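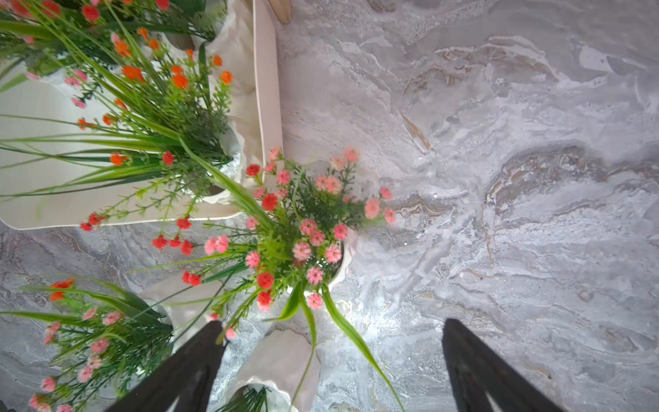 21 October 2021
Plants and tray, pink bay

Set out the artificial plants again on the marble-pattern floor. Same kit as before: the cream tray, the small white pots, the wooden shelf unit against the back wall. Elibariki Waweru wants the layouts kept simple this month, so few extra props: the cup with the blue lid, lower shelf, right-hand end, and the red soda can on its side on the floor.

Notes on the pots. They are light for the amount of greenery in them. A pot on its side in the tray takes up about twice the room of one standing, and the long grass blades hook over whatever is next to it. Best to put the bushy pink and red one in first and turn its leaves towards the rim. If it goes in last it pushes everything else along.

Orange ones are hard to tell apart on the sheet. I have been writing "orange, rear" and "orange, front left" and so on, which is no use once they have been moved. Suggest a dot of paint under each base. Shirima has enamel, ask for the small tin.

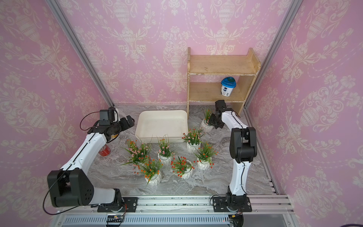
Plants out on the floor, tray empty at the back, cup on lower shelf.

Spacing: I would like more of a gap between the tray and the nearest pots. The leaves spread wider than the pots do and get counted as clear floor when you measure base to base. Measure from leaf tip from now on.

The shelf unit has chipped white edges. Usable, but I would sand it before the next set of layouts. Top board left clear today. In June we had plants up there and the raised lip on the right got in the way of the end one, so if we go back to that, start from the left.

Wallpaper is the Kolano damask, still going. The Peltik order was for 23 pots and I have not checked it against the delivery note yet.

To do
Paint dots under bases
Sand shelf edges
Wipe out tray, specks in the bottom
Check Peltik delivery note
Ask Elibariki whether the cup stays in for the next layout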